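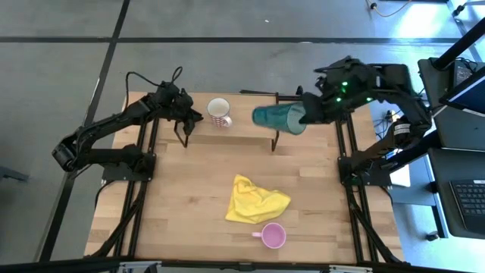
Figure 4. Butcher-block top made of long strips of blond wood, with a white ceramic mug.

4.2 Why strip tops stay flat, and why owners still worry

Of all the materials covered in the survey, butcher block drew the longest and liveliest comments. We mailed the questionnaire to 1,750 households in Risach and Astard, and 700 sent it back with the section on wooden tops filled in. Many wrote in the margins as well, and those notes turned out to be a delight to code.

The basic idea of a strip top (Figure 4) is old and very clever. A single wide board swells and shrinks across its width as the air in the room changes, and it tends to cup. Cut the same wood into narrow strips, glue them side by side, and the pull of each strip is partly balanced by its neighbors. The top as a whole still moves with the seasons, so it needs room at its fastenings, but it is far less likely to curl. Length hardly changes at all, which explains why long runs of strips can be used without trouble.

Owners seldom mentioned any of this. What they wrote about was rings! Pale rings, dark rings, rings that came with the house. Pale marks usually come from moisture caught in the finish, while dark ones suggest that water has reached the wood and reacted with the tannins in it. The two call for different care, yet most owners treated them alike, with a wipe of oil and a good deal of hope.

Miroslava Hordiienko followed up with eight households in Risach and looked at their tops in December, when indoor air there is at its driest. She found small gaps between strips in four of them. None of the owners had noticed, and one was thrilled to be shown. In the same kitchens the finish was most worn beside the sink and almost untouched at the back, a pattern that also appears in the earlier Panganiban study of school workbenches.

Esperanza Cabello then compared the answers by finish. Households using plain oil reported more marks than those with a hard varnish - and they were also happier with their tops. We find this the most interesting result in the section. An oiled surface marks easily, but a small patch can be sanded and oiled again in an evening, and people seem to enjoy doing it. Varnished tops held up well until the film broke, after which owners mostly left the damage alone. The Cernetti scale scores for satisfaction, broken down by finish and by years of use, are given in the next section.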